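**Saturday, dye bench, August**

Came in early to look at the overdye tests before Janelle Dumlao needed the sink, and of course I ended up staying until lunch. The black is holding better than I dared hope! Remedios wanted 400 grams of salt in the bath and I grumbled, but she was right.
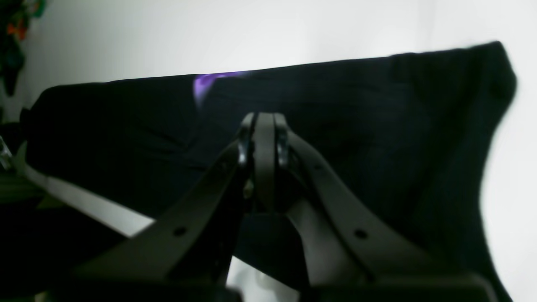 The second bath ran at 88 °C the whole time (I sat next to it with my tea like a worried aunt). Rinse water took ages to clear, so please don't rush that part — Benjie, I do mean you. Next I'd like to see how the printed pieces take a cold wash with the Prillura soap.

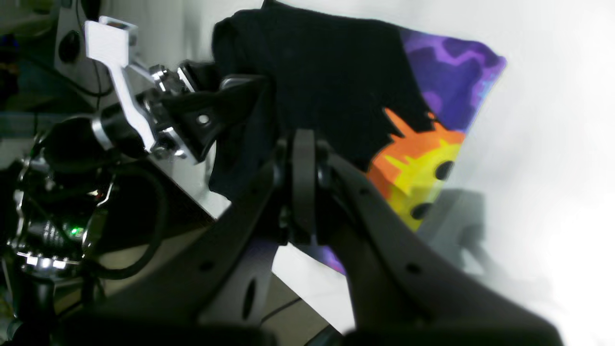 *Black cloth with the purple print.*

Rommel asked whether the salt makes the cloth stiff. I can't feel any difference between the two batches, but my hands are useless after a morning in gloves, so somebody else should have a go.
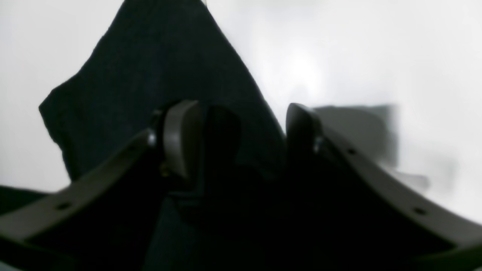 *Dark fabric, bunched up to a peak.*

Roxana has the leftover Nimudau powder if anyone runs short. I labeled the jar again, in bigger letters this time.

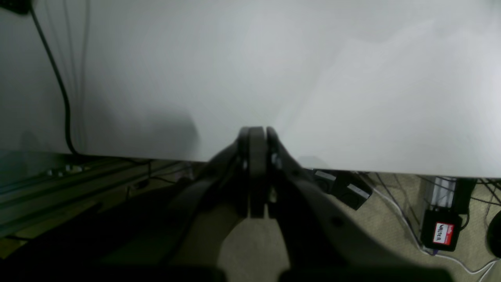
## For next time

- Weigh the cloth dry, 100 grams per swatch
- Rub test with a damp white rag, 2 swatches from each batch
- Ask Janelle about the drain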